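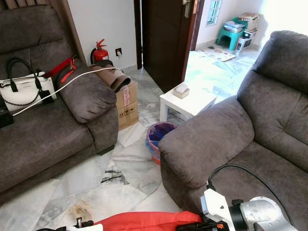

The two sofas, handbag on one of them

Print this page | E-mail this to a friend

Binding keeps coming up short at the last corner, help!

Posted by stitchylark, Larkberg

Hi all! I'm finishing a lap quilt for the Siltuvdale guild raffle and I've run out of binding AGAIN (second quilt in a row, grr). I cut my strips the width of the fabric, sew them end to end and just hope. Is there a sum I should be doing first? And do you join on the diagonal or straight across? Mine are straight and there's a big lump where they meet.

pondis_patch
Diagonal, always. The lump goes away. Press the seams open too.

mrs_bobbin
Oh I've been there! Add up all four sides and then add 12 inches for the corners and the final join. My last one came to just over 100 inches around, so I knew before I cut anything what I needed. Divide by the usable width of your fabric (measure it after the selvages are off, mine is never what the bolt says) and round up. I cut one extra strip anyway and it goes in the scrap bin if I don't use it. Leave a long tail loose when you start, and don't start near a corner!!
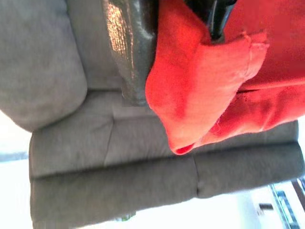
Red cloth against the gray sofa

quiltnut24
I buy the Stougaard ready-made stuff in the packet, life is too short. It's a bit stiff till you wash it. What color is the quilt?

E-mail this thread | Print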